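Site Visit: Thorlacius Cultivation, Nenatside

Thorlacius opened its licensed cannabis facility at Nenatside to trade visitors on a Sunday in June. The tour started at 10 a.m. and covered propagation, flowering, drying and packaging. The oil extraction room was under maintenance and could be viewed only through the corridor window.

Propagation takes place in a single room with 4 benches. Cuttings are taken from mother plants kept in an adjoining room and are tagged by batch before they go under the domes. Flowering rooms run on a 12-hour light cycle. Irrigation is controlled by a Drumitz unit, with one feed line per bench and a manual shutoff at each end. Runoff is sampled daily for pH and conductivity. 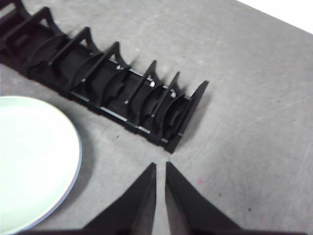 Drying was the part of the process most visitors asked about. Whole branches hang in the dark until the stems snap, then go to trimming. Trimmed flower is cured in sealed bins and sampled for moisture before release. The sample trays stand on edge between washes, spaced on the same principle as a black plastic dish rack with upright dividers, so that air reaches both faces. Staff log each tray by hand and transfer the entries to the Idex batch system at the end of the shift.

Packaging is semi-automatic. The batch on the line during the visit was number 429, dried flower in child-resistant jars. Retained samples go to a locked cabinet beside the vault.

Visitor gowns and shoe covers were supplied. Parking is on the north side of the building.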